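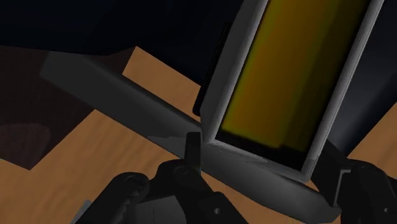 Courses > Automation Workshop > Unit 3 > Handout: reviewing a packaged arm kit

Unit 3 - buying vs building. Guerra starter kit under review

Handout for the Prustthorpe evening group. Notes typed up fast, check against your own. G. Okoth, May 8, 2018

What we're reviewing

Guerra kit, sold by Nurkard. Arm, two-finger gripper, controller box, and a license for the simulator (Wasetti). You can also buy the simulator license alone, 189 per seat per year. That's the version most of you will meet first, so most of today is on that.

Question for the unit: if a small shop asked you whether to buy this, what would you say and what would you want to test before saying it.

What comes with the simulator seat
- model of the arm and gripper, joints and limits already set
- tabletop, plus a small library of parts to put on it
- wrist camera view and a fixed view
- recording and playback of a run, saves to one file
- 30 day trial, no card needed. Start it when you're ready to work, the clock runs from sign-up not from first login

Not included: conveyor models, any second arm, force readout. Force readout is an add-on and they don't list the price, you have to email.

Wrist view - read this before the lab

Gripper fills the bottom of the picture in wrist view. Black fingers, black bracket, and everything else has to be read in what's left over. A long flat part like the gray bar runs right across the middle, and a tilted part above it goes out of view at the top. So from this view alone you can't judge how long the bar is or where the tilted piece ends. Write down what you can't see, not only what you can. Half of last year's reports skipped this.

Also watch overlaps. Where the low corner of the tilted piece meets the bar, is it resting on it or just above it? Hard to say from one still. Same for the post of the bracket and the underside of the bar - in the picture they touch, but touching in a picture is not contact in the physics. Step the run forward and look at the contact log before you claim anything.

Shadows: dark patches on the left of the table swallow detail. Dark on dark is the worst case for a vision step. Wood against gray is easy. Dont tune your detector only on the easy part.

Setup, short version
1. Install from the course drive, not the Nurkard site (theirs is a newer build and the lab files wont open).
2. Load the tabletop scene. Leave lighting on default.
3. Set gripper speed to low.
4. Run the approach, pause before closing.
5. Save a still from wrist view and one from the fixed view.
6. Close, lift, save the log.

If the arm jumps at step 4, reset the joints and reload. Known thing.

Scoring the product

Use the grid from Unit 2. Headings again: cost over 2 years, time to first working grasp, quality of the manual, support, what happens when the license ends. Osvaldo Sanna's old grid had a sixth heading for looks, we dropped it.

My own view so far, argue with me: manual is good up to the chapter on calibration and then gets thin. Support answered in a day. License end is the weak spot - saved runs open read only afterwards, and export is only to their own format. For a shop that matters more than the price.

Simulated grasps are cleaner than real ones. Any claim in the brochure that rests on simulator runs, mark it with an S in your margin.

For next time

One page, your recomendation, buy or don't. Attach both stills and the log. Kamrul Sheikh has the login list. Real arm demo moved to July, room to be confirmed.

Comments (3)

Noemi Pace: does the trial seat let you save the log? Mine is grayed out.

G. Okoth: It does, but only after you name the run. Save as first, then the log button wakes up.

Amedeo Benedetti: 189 is before tax, worth putting in the grid. Got caught by that on our order.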